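I was late, and my interviewee had already started on the coffee. She runs the manipulation group at Illar, a small lab up two flights of stairs, and she'd agreed to talk me through Bokimine, the method her team has been working on since September. I'd read the paper twice on the train and still had questions (quite basic ones, I'm afraid).

So what is it? "It's a way of deciding which demonstrations to throw out," she said. "Everyone wants more data. We had 1135 demonstrations of a robot putting shopping on a tray, and a good few of them were teaching it bad habits."

Bad habits! I asked for one and she laughed. "Dithering. A person steering the arms stops to think, so the robot learns to stop as well. It doesn't know you were wondering about lunch."

Bokimine gives every demonstration a score by training on small batches and checking how the robot copes with 13 test orders. The lowest scorers go, then the whole thing is trained again. Her team ended up dropping 40 demonstrations, which sounded like nothing to me, and I said so. "I thought that too. I'd have bet on hundreds."

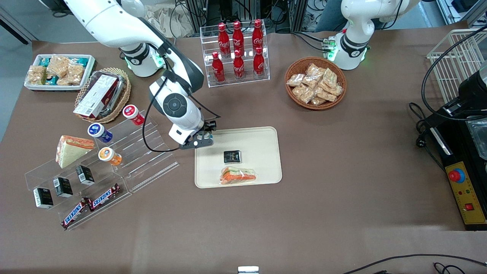
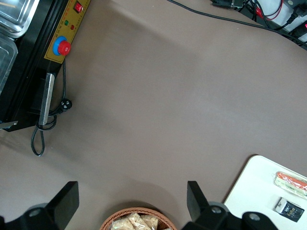
The snack table at Illar, from the fixed camera and from the camera at the gripper.

Why food, though? She says wrappers are horrible, and she says it fondly. "A box is a box. A bag changes shape when you squeeze it, it's shiny, and you can see half of what's inside. If your scoring works on pastries in plastic, I'm fairly happy."

The close-up camera matters more than I'd realised from the paper. They tried scoring with the overhead view alone and the results got muddled, mostly for the baskets, where packets lie on top of each other. With both views in, the scores settled down after 2 rounds of training. She doesn't fully know why the second round helps so much, and was cheerful about admitting it.

I wondered whether any of this would travel. A partner group in Toledo has been trying the method on its own arms, using software called Hernano to line up the recordings, and there the gain was smaller. "Their people are tidier drivers than we are," she said. "Less rubbish to find."

Next she wants to score parts of a demonstration, so that a good grasp isn't lost to a clumsy start. That needs far more computer time than the lab has, and she's still writing the funding bid. We talked about that until the coffee ran out.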